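Oiling a reddish wood table, how often?
Forum: Furniture Care

gmowat_shop
So I finally finished the table I've been whining about in here since April. Four coats of Stusine hardwax oil, sanded between each one, and I love the color (reddish brown, straight grain, very happy!). My question is upkeep. The can says recoat once a year but my brother-in-law swears by every few months. We eat at this thing every night and my kids are animals.
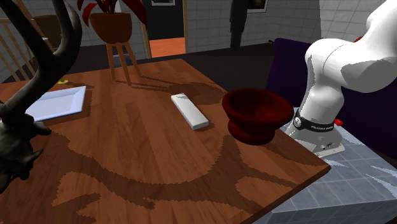
I should add that the room gets a ton of afternoon sun, so fading is on my mind too. Is there an oil with UV protection that doesn't turn everything orange?

pinecone_deb
Once a year is plenty. Mine has gone 7 years on that schedule with the Nnaji clear and it still beads water. More oil just gets gummy, and then you're scraping.

Ebuka Iyamu
Gotta disagree with Deb a little. Once a year is fine for a side table. For a dinner table I'd do a thin coat every six months, and wipe off WAY more than you think you need to. Let it sit 20 minutes, then buff until the rag drags.

pinecone_deb
Every six months is how you end up with a sticky table, Ebuka. We've had this fight before lol

Ebuka Iyamu
And I won it before :) Thin coats don't get sticky if you buff them.

rusty_hinge
Skip oil, use Plastel poly. One and done.

gmowat_shop
Not doing poly, sorry. I had it on the last table, and once it got scratched I had to strip the whole top. What about dishes though? Do I need felt under everything? My wife likes the heavy dark red stuff.

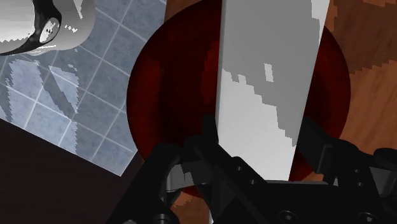
Dark red plate, blue-grey tile

Ebuka Iyamu
Glazed bottoms are fine. It's the bare clay foot ring that scratches, so run your finger around it, and if it feels like sandpaper, stick felt on.

pinecone_deb
OK that I agree with. For the sun, try Flesemine, they do a UV oil that stays pretty neutral. Test it under the table first.

gmowat_shop
Ordering a small can tonight. Thanks, Gavin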